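The Long Life of the Shelf Bracket

Why a regional archive spent a year replacing the parts that hold everything else up
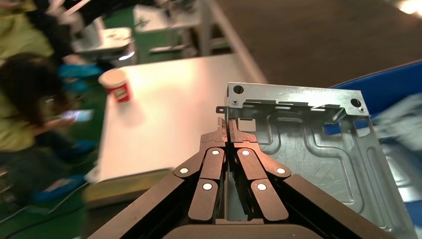
Most visitors to the Murkuvura Regional Archive ask about its oldest holdings: the land registers, the harbor ledgers, the bound court papers. Few ask about the shelving. Yet the archive's largest project of the past decade concerned neither paper nor ink. It concerned the hardware that carries the collection, much of which had been in service since the building opened.

The main storage hall contains 738 shelves arranged on two floors. The original uprights were supplied by Bepari, a firm that made shop fittings before it turned to library equipment, and they remain in sound condition. The brackets were a different matter. They had been designed for books of ordinary size, standing upright and evenly spaced. Over the years the archive took in map cases, boxed photographs and business records, and the loads became heavier and less even. Staff noticed shelves that no longer sat level. In the lower hall, where the boxes are deepest, a few had begun to lean forward.

A survey carried out over one winter confirmed the problem. Damage was concentrated at the hooks, where the bracket meets the upright, and it was worst on shelves that were emptied and refilled often. Shelves that had been left alone for decades showed little wear. The finding ran against the usual assumption in storage planning, which treats weight as the main concern and gives less attention to handling.

The archive considered three courses. It could replace the entire shelving system, repair the existing brackets, or fit new ones to the old uprights. Full replacement would have closed the reading room for most of a year and required outside storage with suitable climate control. Repair was judged unreliable, as straightened hooks tend to bend again at the same point. The third course was adopted, on the condition that a manufacturer could be found to match a slot pattern no longer in common use.

That work went to Cakimex, which produces fittings for warehouses and hospitals. Its first trial pieces fitted the upper floor but not the lower, and measurement showed that the uprights had been delivered in two batches with slightly different slot spacing. No record of the difference survives in the building files. The order was divided accordingly, and each carton was labeled by floor. In all, 3684 brackets were delivered, including spares that are now kept in the basement workshop.

Installation began in December, when reading room use is at its lowest. Crews worked one bay at a time. Boxes were moved to carts in shelf order, the bay was cleared and cleaned, and the new brackets were fitted and checked with a level before anything was returned. A bay took around 65 minutes when all went well – longer where old paint had filled the slots and had to be scraped out by hand. Requests from readers continued to be met throughout, although items in the lower hall were subject to a short delay.

The project had effects that were not part of the original plan. Moving every box allowed the archive to compare its shelf list with what was in place, and a number of files long recorded as missing were found behind larger items or on the wrong floor. Among them were the early minutes of the Dako ferry company, which local historians had requested several times. They have since been rehoused and added to the public catalog.

Labels were also renewed. The old cards, held in small metal frames, had been typed at different periods and followed at least two numbering schemes. A single scheme now runs through both floors. Regular readers have needed some time to adjust, and the enquiry desk keeps a sheet that gives old and new numbers side by side.

Other institutions with shelving of the same age have asked for details, and the archive has prepared a short technical note for them. It recommends measuring the slots in every row before placing an order, keeping spares from the same production run, and recording the date on which each bay is altered. Copies may be requested in writing from the enquiry desk. The next survey of the hall will begin with the map cases, where the shelves are deepest and the drawers are opened most often.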